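Illicit tobacco and cannabis disruption, Hikport district
Progress report to the grant board, second half-year
Prepared by Éabha Rafferty, 9th December

The board asked for a plain account of what its money has bought since July. On paper it has been a good half-year. I am less sure than the figures are, and I would rather say so now than have it come up at renewal.

The project received 1587 calls and online tips, of which 786 were passed to police or trading standards. Officers carried out 61 visits to shops, lock-ups and private addresses. Charges followed from 140 of the tips passed on, mostly for selling untaxed cigarettes, with a smaller group for supplying cannabis. Several of those cases have not reached court and I would not count them as results yet.

The tip line looks busier than it is. A good share of the calls concern the same few premises on Getar Street, and at least one shopkeeper there has plainly been reporting his rivals. We still log every call, as the grant terms require, but the total says more about local grudges than about supply. I have asked for repeat calls to be shown separately in future.

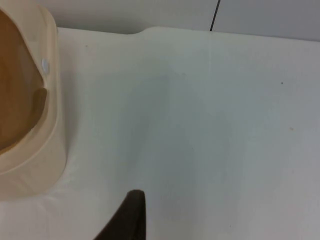 The Pluria case system went live late. It was sold to us as a way to link names and addresses across agencies, and so far it links them when somebody has typed them in the same way twice. Staff are keeping their old spreadsheets alongside it. The supplier says the matching will improve with the next update – we were told that in July as well. I have held back the final payment until it does.

The Polák estate work has gone better. Two joint operations led to seizures of cigarettes and cash, and residents' complaints about late-night dealing from the garages dropped afterwards. Whether the dealing stopped or moved down the road is another matter. Calls from the streets behind the old ferry terminal went up over the same weeks, and I don't think that is chance.

Spending is within budget, apart from storage. Seized goods have to be kept until cases close, and cases are closing slowly. The overspend has been met from the training line, so the second course for shop inspectors has been put off.

For the next period I propose fewer leaflets and more follow-up visits. Too many premises were visited once and then left alone. I would also ask the board to drop "tips received" as a headline measure. It rewards us for the phone ringing.

Court outcomes will be sent separately when the clerk's office releases them.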